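Vodthorpe Community Shop: progress report to the Clondetdale Rural Fund
20th December

Summary

The shop has been open to the public through the whole of this reporting period. Sales are slightly ahead of plan, the refit is complete apart from the rear store, and we have spent most of the second instalment of the grant. We are asking to move a small underspend from fittings to signs and doors, as set out further down.

Trading

We served 3526 customers over the period, going by till receipts. Bread, milk and newspapers still bring most people in. The chilled section has done better than we planned for and frozen food has done worse, so one freezer has been switched off and will be sold.

Household and toiletry lines were added after the survey, in which residents asked for things they would otherwise have to take the bus into town for. Soap, toothpaste and plasters sell steadily. Skin care is slower and we have kept the range small.

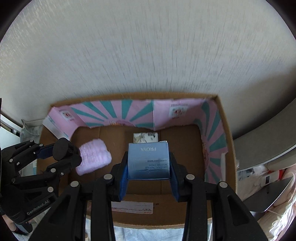 Prices on these lines were set a little high at first and we brought them down after complaints. The margin is thin but acceptable. We now buy most dry goods through Psarras, who deliver weekly and have no minimum order in winter. Their invoices were wrong twice and both were put right.

Building

The counter, shelving and lighting are finished. The floor by the entrance was relaid after damp was found under the old boards, which cost more than the estimate. We covered the difference from reserves and are not claiming it.

The rear store is late. The builder was called away to storm repairs elsewhere in Clondetdale and has given us a new finish date in March. Until then stock is being kept in the chapel room next door, at no charge to us.

Stock system

Flidow went live on the main till and we have stopped using the paper stock book. It took 12 people through basic training. The reports are useful for ordering but end-of-day totals are still checked by hand, as the card reader drops out when the broadband is poor.

Deliveries to homes

The trial covers 3 outlying lanes and some 100 households. Take-up was low to begin with and rose when the weather turned – mostly older residents and families without a car. Fuel is the main cost. We would like to run the trial for another quarter before deciding on a charge.

Request

Please confirm that the remaining fittings money may be used for an outside sign and an easier-opening front door. A quote for each is attached, along with the accounts to date.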